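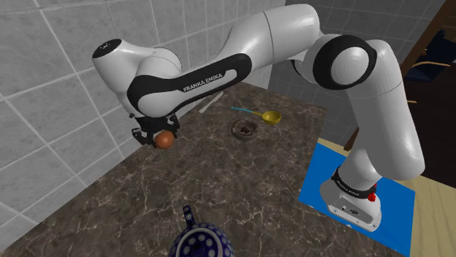 How many demonstrations do I need before I start training? Record 100 good ones for each task, then train once and see where the policy struggles before you record any more.

4. Recording your first set

I'm assuming you've got the simulator running and the kitchen loaded from section 3. I always start people on the egg task, since a clumsy grasp shows up right away and you learn a lot about your own driving!

1. Open the Polteck recorder and pick a task name. Keep it short – it ends up in every file name.

2. Set the random seed to 19 if you want your layouts to match mine. Any other number is fine too.

3. Press Reset and wait for the objects to settle. If you start while something is still sliding, that slide goes into your data.

4. Hit Record, then bring the gripper down over the egg. Go slower than feels natural. My first batch was so jerky that Laurențiu Vasiliu (he wrote the replay tool) asked if I'd been driving with my elbows.

5. Close the fingers until the contact light comes on, then lift straight up. Hold still for 5 seconds before you stop recording.

6. Mark the run Keep or Toss. Do it right then, while you still remember what happened.

Note: leave the other things on the counter where the reset puts them. The strainer, the scoop and the teapot are there so the policy sees some clutter, and if you tidy up it'll only ever learn a tidy kitchen.

Caution: don't change the camera view halfway through a set. The recorder lets you (I've asked for a warning, maybe in the December build) and the whole set comes out mixed.

Small recoveries are worth keeping, by the way. If you come in a bit crooked, back off and try again in the same run – those are some of the most useful examples in the Tinddale set. Toss a run if you drop the egg or if the arm hits its joint limit.

When you've got your 100, go to Export and choose Bucur format. Replay 4 of them at full speed before you move on to section 5.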